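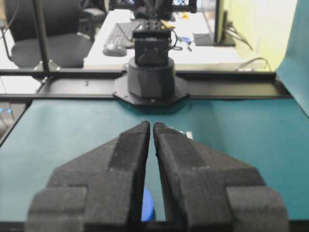 3.2 Work surface and small parts

Surface first, parts second. Most of the trouble in the pilot came from the tabletop and we had paid almost no attention to it. The old tops at the Moschos workshop were bare board, pale, a bit shiny from years of wiping. White parts got lost on them. People swept their hand over the board to find a part they had put down a moment before, and sometimes swept it onto the floor.

For the main study we went to a muted blue-green top, supplied by Zileveo. Not a perfect match from sheet to sheet but close enough. The color was picked by eye, with the parts laid out on small offcuts under the usual room lights. Dark gray was the other candidate. It hid the black parts completely, so it was dropped.

Figure 2 has the teal top with a bright blue toothed part and a small white rectangular piece on it, both partly hidden. Contrast is the point here. The white piece stands out well even when only some of it shows. Blue on blue-green we worried about more, but the blue is a good deal stronger than the table and in the trials it was picked out nearly as quickly as white. The toothed edge probably helps too, though we did not test shape separately and would not want to claim to much from it.

Sheen is not even. In Figure 2 the surface is brighter toward the upper right, where light falls on it. We asked about a flatter finish and were told it would mark sooner, so we left it. Participants were told they could shift a part out of a bright patch if it bothered them. Few did.

The table border is dark, the floor past it gray. Useful by accident - the edge of the work area is easy to find without a taped line, and the tape had been peeling anyway.

Parts were put out from a tray before each session and cleared at the end. No fixed layout. We tried one in the pilot, with outlines drawn on paper under the parts, and people spent thier time squaring things up to the outlines instead of getting on with the sorting. So: parts set down loosely, apart from each other, within easy reach. After clearing, the top was wiped with a damp cloth and left to dry before the next person came in. Dust was the main thing. Crumbs of plastic as well, from the toothed parts, which shed a little when they are rubbed together.

Floor losses were logged by hand. A part that left the table and was found again counted as a drop. A part not found by the end of the session counted as lost. Over the full run we logged 701 placements on the teal top, with 9 drops and 2 lost. The pilot log for the pale board is patchy, so no direct comparison is made and the drop rates are given in this section only. Placements on the spare table are left out, different height, different top.

Wear. After roughly 1000 wipes on a test offcut the color had not changed that we could see, but the sheen had gone up slightly in the middle, where the cloth passes most. We rotated the sheets once, in November, and kept the same orientation from then on. Scratches were noted but not measured. A Gaver gloss card was used for the before and after reading on the offcut; readings in the appendix.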